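The Small Bin Gets Its Due

Florêncio Peixoto keeps a bin beside his kettle, another beside his reading chair and a third on the landing, where the post gets opened. None of them would hold a week's rubbish for a hamster. He thinks this is exactly right, and after a morning at his place I have come home and bought two.

I should say that I have always been a one-big-bin person. There's a tall one in the kitchen with a pedal, and everything in the house was meant to travel to it. In practice the tissues lived on the bedside table, the tags from new socks lived on the dresser and the receipts lived in whichever pocket they came home in. I blamed the family for years. Peixoto blames the walk.

"You're asking someone to get up," he told me, cheerfully, while emptying the landing bin into a paper bag. "They won't get up. I won't get up! So put the bin where the hand already is."

He came to the subject sideways. He used to fit out offices, and it bothered him that people would spend months choosing the colour of a desk divider and then order whatever bin was at the bottom of the catalogue page. When he retired he started collecting them. There are 300 in the garage, stacked by shape, and he can lay his hand on any one of them faster than I can find my glasses. Enamel, cane, pressed tin with hunting dogs on it, a wonderful orange moulded thing from Kinnunen that he bought for $2 at a church sale and has since been offered $80 for. (He said no. He keeps wool in it.)

The ones he loves best are small, and small is harder to do well than you might think. A tiny bin tips. It skates across a hard floor when you miss. If the rim is sharp you notice it every time you pick the thing up, and if there's no rim at all you end up pinching the side until it buckles. Sosteo made a lovely tapered model with a rolled edge that feels like the lip of a good mug, and Cludora had a square one that fits flat against a skirting board, though the corners are a nuisance to wipe.

Then there's the question of liners, on which he is firm. He doesn't use them in dry-paper bins. A liner hides the inside, hangs over the outside like a shirt-tail and has to be replaced, and a bin that takes only paper needs nothing but a wipe with a damp cloth now and then. The kitchen is another matter, and so is the bathroom if you have teenagers.

I tried his method at home before writing any of this. One small bin went beside the bed and one went under the hall table, where the junk mail lands. By the end of the first week the hall table had a visible top, a thing I'd last seen in January. My daughter asked for one for her desk. I was absurdly pleased. 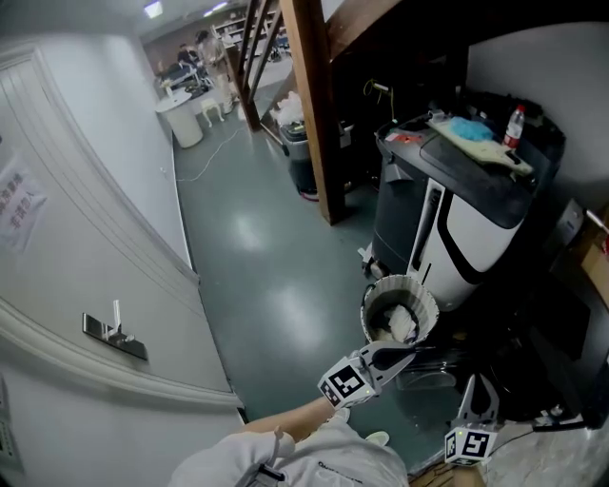
Texture matters more than I had realised. A plain white bin can look clinical, like something from a dentist's, and the makers who understand this do something to the side of it: a rib, a weave, a bit of basketwork pressed into the mould. I have a particular soft spot for pleats. On a little white wastebasket with a pleated, almost papery wall, even the crumpled white tissue or paper inside seems to belong to the same family, and you could set it down on a glossy teal-green floor and be glad of the pair of them. Peixoto says pleats catch dust. He owns several anyway, and dusts them with a pastry brush.

His advice on buying is short. Pick it up by the rim with one hand, as you will a thousand times, and see whether it swings. Set it down on a hard floor and nudge it with your foot. Look inside, at the join between the wall and the base, where fluff gathers. Grallomus still turns out a round one with no join at all, and he has given one to every newlywed couple he knows, some of whom have written to thank him.

As for emptying, he does the whole house on a Sunday night with one bag, top floor first, and it takes him less time than the kettle. I have been doing mine on Thursdays before the truck comes. The landing bin is still to be decided on. I'm torn between cane and the orange, if he ever takes the wool out.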